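Lelau Community Server – Moderation and Hosting Report, Period Ending May
Prepared for: Angelovski Fund
Prepared by: Shirley Tapley, operations lead

1. Staffing and moderation

The moderation team stands at 19 active staff, up from 12 at the start of the period. Two senior moderators stepped down and their permissions were removed the same day. All new staff completed the written induction and a trial period on the low-traffic channels before receiving ban rights.

Member appeals now go through a separate queue. Under the old arrangement an appeal was often read by the moderator who had issued the penalty. The queue assigns it to someone else by default, and the assignment can be changed only by two administrators acting together. The team handled 200 appeals in the period. Median time to a first reply was 7 hours against a target of 12.

Reports made against staff are still private, but the member who files one now gets a reference code and a notice when it is closed. We have not settled how much of the outcome to share. A draft policy is with the administrators.

2. Hosting

The forum database and the chat logs are on separate machines as of this period. Dretness remains the hosting provider on the existing terms. Log retention is set at 100 days – the previous setting was unlimited, which made searches slow and raised privacy complaints.
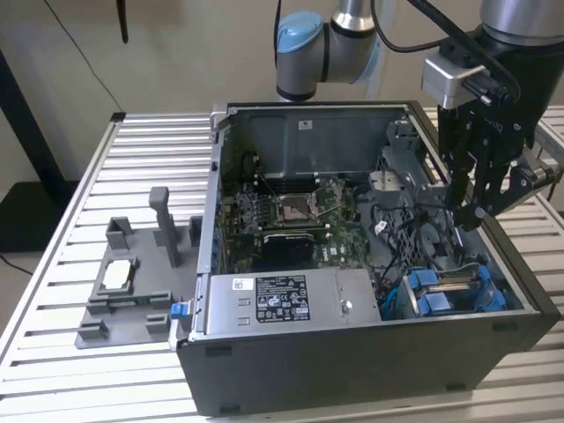 Desktop tower with side panel removed.

Backups are taken nightly and a restore test was completed in May. The test restored all public channels. Attachments in two archived channels did not restore and the fault is still open.

3. Software

The Skelance filter replaced the old word list in all public channels. False positives fell by roughly a third after the first set of rule changes. Voice channels are not covered.

4. Next period

– Publish the policy on staff reports.
– Close the attachment restore fault.
– Recruit moderators for the overnight hours, where cover is still thin.

Spending is within budget. The unspent part of the training line is carried forward, and no change to the grant schedule is requested.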